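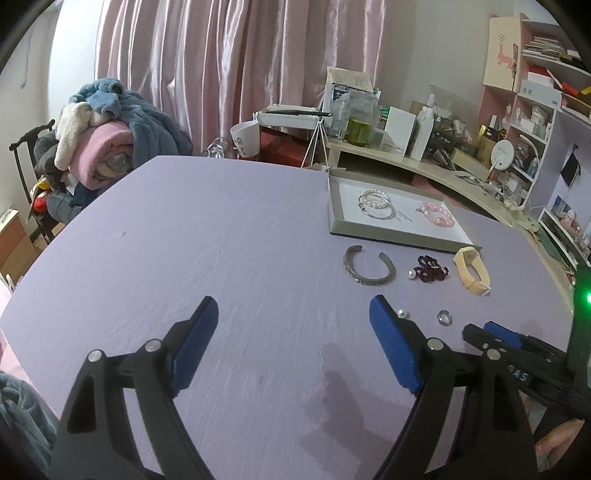 Sorting and Storing a Small Jewellery Collection

Design and Materials, Year 11 project report
Revley Senior College
By the Prarkamar project group
12/11/21
3572 views 14 shares 3 comments

1. Purpose

Our project was to work out a way to store a small mixed collection of bracelets, rings and loose beads so that the pieces do not scratch each other or get tangled. The brief from the course was to pick an everyday storage problem, study the objects first, and then make or adapt something that costs very little. We chose jewellery after looking at how people in our group keep theirs. Most of it was in one bag or one drawer, all together.

The collection came from the Gilani Street op shop, which let us have a mixed lot of unsorted pieces for the term. The whole lot weighed 207 grams on the kitchen scales. None of it was valuable enough to be kept locked away, but some pieces already had marks on them and we did not want to add more.

2. Sorting

We sorted on a lavender-coloured tabletop. The colour was useful. Silver, cream, dark red and white all stand out against it, and a loose pearl or a small silver bead is easy to find again. On the brown benches in the classroom we had lost a bead within the first lesson and had to sweep the floor for it.

We tried sorting by colour first. It looked tidy but it put hard and soft things side by side, so we stopped and sorted by how a piece behaves when it is put down:

- Stiff pieces that keep their shape. The open cuff and the bangles are in this group.
- Strung pieces that fall into a coil, such as the garnet bracelet and the pearl bracelet.
- Linked pieces. The cream watch-style band is the main one.
- Small pieces that roll or get lost, mainly rings and single beads.

The dark silver cuff was the hardest to place. Its surface is textured and engraved, and it will not sit flat in the way a bangle does, so it ends up on its side and takes up more depth than expected. The raised parts of the pattern are also what we thought most likely to rub against pearls. We decided early that it should never share a space with a strung bracelet.

The cream band has rectangular links and curls up when it is let go. At first we laid it out straight, which used up a whole side of the tray. Left curled, it fits in a much smaller space and comes to no harm.

The ring with the dark inset band went in with the small pieces. We had wanted to keep all rings separate, but there were too few of them to need their own section.

3. The tray

We used a shallow grey tray with a white lining. It was in the cupboard already, so it cost nothing. We compared it with two other options, a deep biscuit tin and a plastic box with fixed sections sold under the name Prorholm.

The tin held everything easily. The trouble was that pieces went on top of each other and the small ones dropped to the bottom, and getting a ring out meant lifting out the bracelets first. The sectioned box kept the pieces apart well, but its sections were made for small items and the cuff did not fit in any of them without the lid staying open.

The tray has no lid, which is a weakness, and we come back to that below. What it does have is a plain white inside, so you can see straight away what is there and what is missing. Shallow sides also mean that only one layer of most things will fit, and this turned out to be the most useful thing about it.

4. Layout

The strung bracelets went into the tray first. The white pearl bracelet is on the left with a silver bangle, and the pink one with round rose-coloured beads is on the right. We put a small printed label on the lining between them. The label is there so that a person putting things back knows which side is which without having to ask.

Pairing the bangle with the pearls was a point of argument in the group. By our own rule, a stiff piece should not go with a strung one. In the end we allowed it for this bangle and left the cuff out, and we agreed to check the pearls at the end of the trial. We would not do this with a collection that belonged to somebody.

The cuff, the garnet bracelet, the cream band, the ring and the loose beads did not go into the tray with them. For those we planned a second tray of the same depth with strips of felt glued across it.

5. Trial

We asked classmates to take out one named piece and then put everything back. With the tin, most of them tipped it out. With the tray, they picked up the piece directly. Putting back was slower than taking out in every case, and people who read the label did better than people who did not notice it. Two said the label was too small to read from where they were standing.

The tray was carried between the classroom and the storage room each lesson. The bracelets slid to one end whenever it was tilted. Nothing fell out, but the layout had to be fixed each time.

We checked the pearls under a magnifier at the end and could not see any new marks. The time was short, so we do not put much weight on this.

6. Problems

Dust was the main one. An open tray collects it quickly, and white lining shows all of it. We wiped the beads with a dry cloth, but the engraved lines of the cuff needed a soft brush.

The single pearl never got a proper home. It is too small to stay put in an open space and we had no matching piece to put it with. For now it is in a folded paper packet, which works but does not look good.

Space was the other problem. A tray spreads the pieces out, so it takes up more of a desk or shelf than a tin does. On a desk that is already crowded this would matter a lot.

7. What we would change

- Print the label larger, and add one for each section.
- Add a clear lid, or a sheet of stiff plastic that rests on the rim.
- Finish the felt strips on the second tray before starting the trial - we ran out of time and did them last.
- Move the bangle out of the pearl section.

The second tray is due to be tested in March by the next group taking the unit. The tray, the labels and our sorting notes have been left in the materials cupboard for them.

3 comments Share Print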